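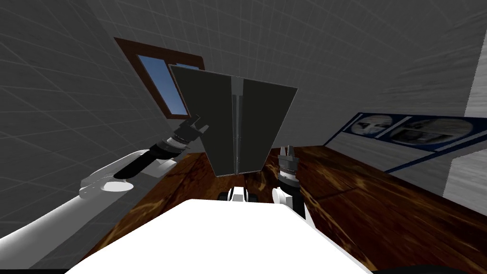
The folding panel task in the simulator, from the robot's head.

Rogelio Cruzado has watched a grey board fall over 282 times and still calls it his favourite part of the course. He runs the robotics club at Warnstead, where 11 students are getting a two-armed robot to handle a hinged panel for the Dukbridge round in September.

"In the simulator it costs us nothing," he says. "My nerves aren't simulated, sadly."

The two grippers have been the main quarrel. "One half of the club writes the left arm, the other half writes the right. They don't always speak."

Their best run so far scored 95. Cruzado would like another before he tells the head.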